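Okay so I finally read the Prakerex omnibus, all three volumes bound into one brick from Okeo, and I have opinions! I picked it up for $27 at my local shop after the clerk shoved it at me, and I'd been circling it for months before that.

Quick setup: Prakerex is a mining city stuck to the underside of a dead moon, and Sayce is the union fixer who has to keep it from tearing itself apart. Volume one is mostly talking. I mean it, there's a 78-page stretch where the biggest action beat is a guy slamming a door. I loved it (the dialogue snaps, and the lettering gives every faction its own look), but if you want lasers right away you'll get itchy.

Volume two is where Drallent shows up, and wow. He's the company's negotiator, polite and tired and terrifying, and I kept agreeing with him and then feeling gross about it. The strike chapters are the best thing in here. The colors go from rusty orange to this sickly green as the air gets worse, and no caption ever points it out. 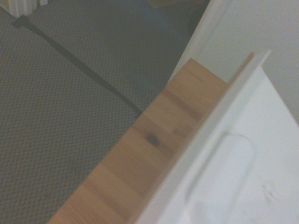
Do you need to have read the single issues first? The omnibus starts from page one of the story and collects the whole run, so you can go in cold like I did.

Volume three wobbles. The moon-god subplot eats way too much space, and a side character I really liked just drops out. Still, the last conversation between Sayce and Drallent got me good, and I read it twice before bed.

As a physical book it's mostly great. More than 400 pages, thick paper, and it lies flat once you're past the first chapter. The dust jacket slides around like crazy, so I took mine off. The extras are thin too, a few sketches and a cover gallery.

Four stars from me, and I'm already bugging a friend to borrow it so I can talk about that ending with somebody.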